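Wukar owners get new parts catalog for the Ngui coupe

18th April

Owners of the Ngui coupe can again order door seals, window guides and the small plastic clips that hold the side trim. The Wukar Owners Club has signed an agreement with the parts maker Dumico, and the first catalog was sent to members by e-mail this morning. It lists 193 parts, most of them for the body and the interior.

The Ngui was sold for a short time only, and the factory stopped to supply body parts many years ago. Since then the owners have mostly lived from scrapped cars. In the register of the club there are now 259 cars, and a large part of them is standing in garages with a leaking door or a window that does not go up.

"The engine is not our problem, because it was used in many other models," says Merike Liepiņa, who keeps the register. "Our problem is rubber and plastic. I have waited two winters for one rear window seal, and when I got it, it was for the left side."

Dumico has made the new seals after measuring original parts which members lent to the company. For the door seals, three sets from different production years were compared, and it was found that the later cars have a slightly thicker profile at the lower corner. The catalog therefore gives two part numbers, and owners should check the year of the car before they order.

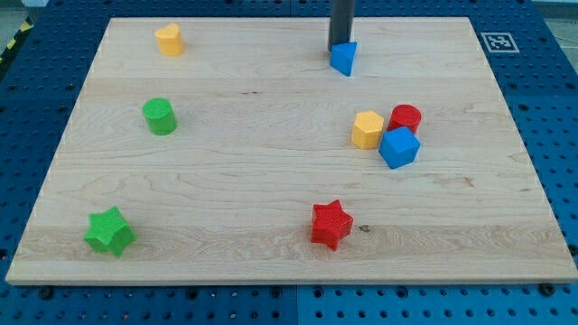
Prices are fixed until the end of July. A full set of door seals is sold only as a pair, left and right together. The trim clips come in bags of 19, which is enough for one side of the car with a few left over. Members of the club pay the lower price printed in the second column. Other owners can order too, but they must pay the full price and the shipping.

Not everything is in the catalog. The rear lamps are missing, and also the dashboard cover, which cracks on almost every Ngui that has been parked in the sun. Thibault Leblanc of the technical department says that the dashboard cover is the part members ask for most often. The tool for it is expensive, and Dumico wants to see firm orders first.

"We will open a list for the dashboard in the summer," he says. "Please write your name only if you really want to buy. Last time we had a list for bumpers, many people signed and then they did not answer our letters."

The parts can be seen at the spring meeting in Flisaveck, where the club will have a table next to the entrance of the hall. Members who want to compare an old seal with the new one are welcome to bring it with them. Orders made at the meeting can be collected there on the second day, if the part is in stock.

The catalog can be requested from the club office by members and non-members. Please give the chassis number of your car in the message.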